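Attendance, Hype and Other Stories We Tell About Indie Wrestling
Speaker notes, fan convention side room, Fisby
Reading time: 3 minutes

Start with the number. Trudus announced 1,442 people for its July show in Womness. Pause. Ask who in the room was there. Some hands will go up. Ask them to keep the hand up if they had trouble finding a seat. I expect the hands to come down.

I like Trudus. Say this early or the first question will be why I hate wrestling. I've paid for most of their shows and I'd pay again. But I don't believe the number, and I don't think they do either.

Where the number comes from. Tickets sold, plus tickets given away, plus crew, plus the wrestlers' families, plus whatever makes the total look less round. A big company can get away with it, everybody knows it's part of the show. A small one is using the same number to sell ads in the program and talk a hall owner down on rent. That's a different thing.

(Skip if short on time: the "sold out" Fisby show. They had curtained off half the gym. I don't mind a curtain. I mind the press release.)

Next, the surprise guest. Of the last 17 shows I went to, 14 promised one on the poster. Ask the room what a surprise is if it's on the poster. Then tell the Kong story. Kong was billed as a monster from parts unknown who had never been knocked off his feet. He'd been knocked off his feet two weeks earlier under another mask, same boots, same taped left wrist. The crowd near me figured it out during his entrance and cheered anyway. Maybe that proves me wrong. I'd like to leave room for that – people might not care about any of this.

What I think they do care about is the two-and-a-half-hour show that runs past four. My bus home didn't wait. The main event got nine minutes and the ring announcer got more than that.

The "developing new talent" claim. Nearly 63 names on the Trudus roster page. Try to find the ones who wrestled more than once. Don't read the list out, it goes over badly.

Water. Then last section, slow down.
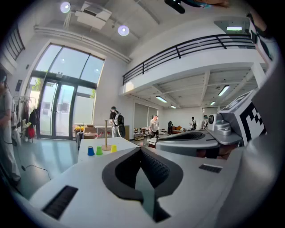
Match order is where I trust promoters least, and where I'd most like to be argued with. They talk about "building the card" as if it were engineering. Three matches before the break: a tag match, a comedy match, a grudge match. Point at the cups, blue, green, yellow, all in a row. Blue is the tag match, green is comedy, yellow is the grudge. Put yellow first in your head and ask who would have gone home unhappy. I've seen Trudus run it both ways with much the same crowd, and the noise was the same to my ears. The one slot I'm sure about is the one right after the break, when half the room is still in line for a hot dog, and they keep giving it to whoever is new. Take questions from here.

3 comments

ringrust: I was in Womness in July and I did have trouble finding a seat, but only because my row had no numbers on it.

topropefan: Kong's boots were NOT the same. Different laces. Otherwise fair.

cheapseats: Agree on the slot after the break. My cousin's debut was in it and I missed the first half of the match buying nachos.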